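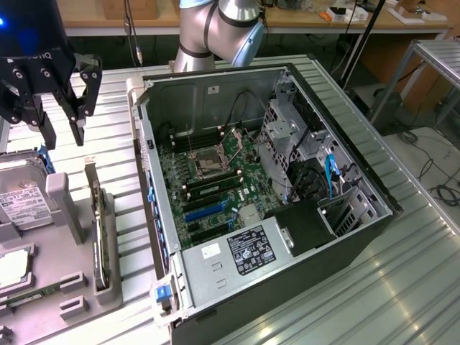 Workshop assistant, casual, Saturdays

Plaltance is a small repair and resale shop for used office computers. We are looking for one person to help us from April.

Your work will be to clean the cases, change memory and drives, test each machine and write the result on the job sheet. Last year we returned 913 computers to schools and families, and over 200 more are waiting in the storeroom - so there is enough to do!

You do not need a diploma. You should be able to lift a desktop tower, have neat handwriting and be patient with customers who are worried for their photos. A driver's licence is a plus, as we make pick-ups in the neighbouring suburbs.

We pay the award rate for casuals, and staff receive 50 per cent off any refurbished machine.

Please send a short letter and your résumé to Lucrezia Messina. Questions about the bench work can go to Vlastimil Hrnčiar, mornings only.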